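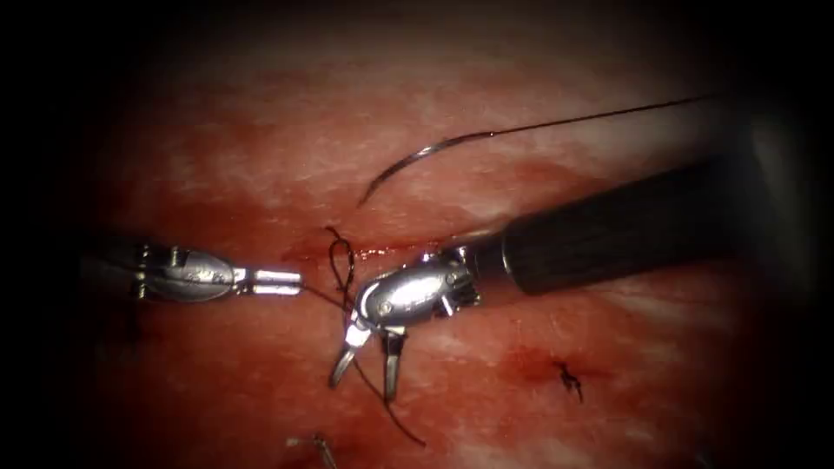 A loop of thread stands between the two instruments. The curved needle lies free above them.

Where the Needle Goes
By Zahira Ginting

The rule book at the Wattimena training center in Trarkville used to have one line on needles: "Keep control of the needle at all times." Everyone agreed with it and everyone read it differently. Some operators kept the needle in a jaw through the whole knot. Others set it down on the tissue, tied, and picked it up again.

The new edition, in force since September, allows both. If the needle is set down, it has to stay inside the main view, and the operator has to say "needle down" and then "needle up" out loud. Makis Kokkinos, who wrote the section, wanted a ban at first. He dropped the idea after watching people tie with a needle swinging from the same jaw.
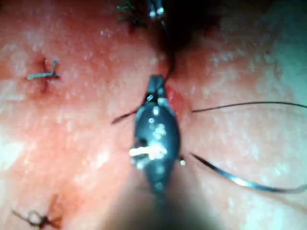

Page 84

Thread gets more space than needles do. The instruments at Wattimena give the hand very little sense of pull, so operators judge tension by eye, from how the edges come together and whether the surface puckers. The rule asks for a stop after the first throw of each knot - long enough to look at both sides of the stitch before going on.

Áine Corrigan teaches the basic course and thinks the stop is the best thing in the book. "People speed up at the second throw," she says. "I did it for years."

She is less fond of the paperwork. Each practice session is logged, and trainees need 900 logged knots before they move up. An earlier draft asked for 2000, which would have kept the two consoles busy into the evening all year.

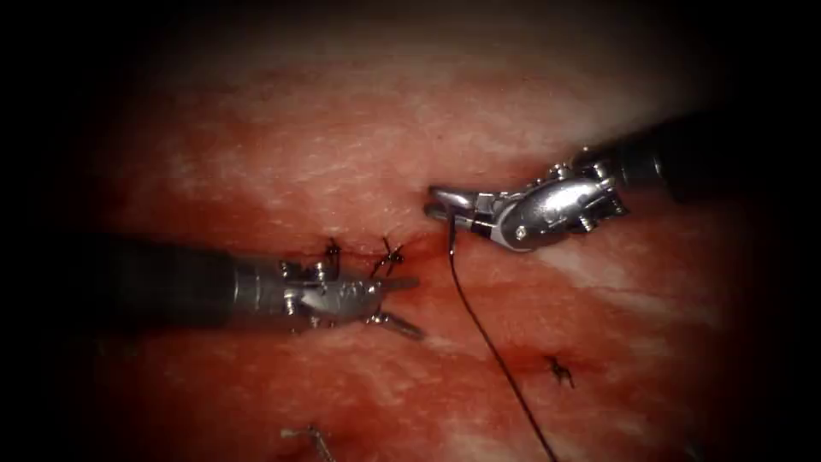 Two knots close together on the seam, and a third lower down beside the hanging thread.

Then there are the tails. Cut them too short and the knot may slip; leave them long and they get caught up in the next stitch. The book gives a range and tells operators to trim each knot before starting another. Herman Lumbantobing, who reviews the recordings, marks tails more often than anything else.

He also checks that both tips stay in view. An instrument that leaves the picture must stop moving until the camera finds it. With a close camera this happens a lot, and some of the senior operators have complained about it.
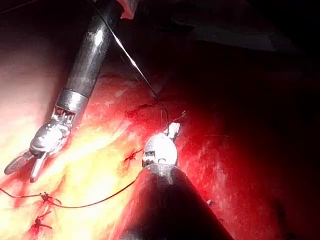

Close in, the shafts take up much of the view. The knots at lower left have been trimmed.

Corrigan would like a separate rule for close views. Kokkinos says he will look at it for the next edition, along with a request for larger type.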